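Collet bendable duster review: four months of shelves, blinds and one very tall bookcase

I have never believed in dusters. A damp cloth picks dust up and a duster moves it somewhere else, and for most of my adult life I've seen no reason to pay for the second thing. So when the Collet arrived in a box promising "up to 99% of household dust captured in one pass", I was not in a welcoming mood. Ninety-nine per cent of what, measured how? The leaflet doesn't say. I wrote to Collet in July to ask and got a polite reply telling me how to wash it.

The pitch goes like this. You get a chenille head on a bendy core, a pole that pulls out in three sections, and a spare head. Wave it dry over whatever needs doing, shake it out of a window, wash it when it looks tired. It costs £40, and a replacement pair of heads is another £12 on top. Sisell does a plain one with no pole for £7, so I bought that as well and used the two side by side.

Let's start with reach, as that's what you are paying for. Fully out, the pole and head come to 291 cm on my tape measure. The box says three metres. I'm not going to write to the papers over nine centimetres, but it's a bit cheeky. At that length the whole thing droops like a fishing rod, and dusting the top of a picture rail becomes a matter of luck. Two sections out is fine. Three sections out and I knocked a clip-on lamp off the bookcase, twice.

The twist locks were good for the first month. After that the middle one started slipping if I pressed upwards at all, which you have to do for the corner of a ceiling. Hajnalka Medve, who has the flat below mine and bought hers a year before I got mine, has put a turn of electrical tape round the same joint.

Now the dust. On flat, hard shelves the Collet is quick and fairly tidy. I did one shelf of the bookcase with it and the shelf beneath with the Sisell, then wiped both with a damp white cloth. Both cloths came up grey. The Collet's was a little paler. I wouldn't swear to more than that, and I certainly wouldn't swear to 99 anything.

Blinds were a better story. Bend the head into a shallow curve and it gets along a slat without folding over, and I did the big kitchen blind in one go, where with a cloth I'd usually give up halfway. Skirting boards, also good — no kneeling. Lampshades, no. It drags at pleated fabric and leaves fluff in the folds.
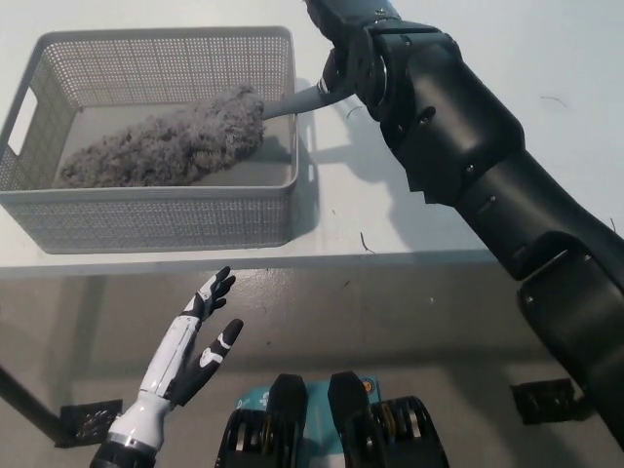 A chenille duster in a mesh-sided basket.

Storage gets its own paragraph in the leaflet, most of it common sense. Don't squash the head, don't put it away damp, don't stand it on its fluffy end. There's no hook or loop, a daft thing to leave out at this price. A hole in the end of the handle would have done.

Washing is where I expected it to fall apart, and it mostly hasn't. The label says 40 degrees, no softener, dry flat. I've washed the head six times. It took a full day to dry each time, longer in wet weather, and the first wash shed enough fibre to block the filter. The later ones were all right. The Sisell head came out of its second wash looking like something you'd pull from a drain, so the extra money does buy you something.

What it doesn't buy you is the anti-static business. Collet says the fibres "attract dust naturally". After a wash, mine attracted dust about as naturally as a sock does. Miklós Sipos runs the hardware shop on Mendine Road and has sold dusters of every sort, and when I asked him about static he laughed and said people should do the top shelf first and work down. I've followed that advice and it has made more difference than the choice of duster.

There's also a Stotholm version, with a wool head and a fixed beech handle, for £70. I haven't tried it. If anyone from Stotholm would like to lend me one I'll give it the same four months, but I can't see myself paying that for something that lives under the sink.

So would I buy the Collet again? For high blinds and long skirting, possibly, if it was on offer and they'd sorted the middle lock. For ordinary shelves, no. Get the cheap one, replace it when it goes manky, and keep a damp cloth in your other hand.

Good: head survives washing, bends and stays bent, quick on blinds
Bad: middle lock slips, droops at full length, no way to hang it, silly claims on the box
Score: 6 out of 10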